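Science for Kids > Robots & Code

How Does a Robot Know Where to Reach?

Your arm has muscles, and a small robot arm has motors. But motors can't think! They wait for a program to tell them how far to turn.

Say you want the gripper to go to one spot on a table. The program works backward — it starts at the spot and figures out how much each joint should bend. Then it plans a path so the arm won't bump into anything on the way.

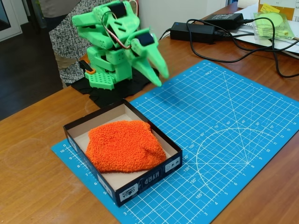 Soft things like towels are extra tricky, because they change shape every time you pick them up! So the software has to look again, make a new plan, and try again. Try it yourself: close your eyes and grab a sock with just two fingers.

© Fultville Kids' Science Page | Back to top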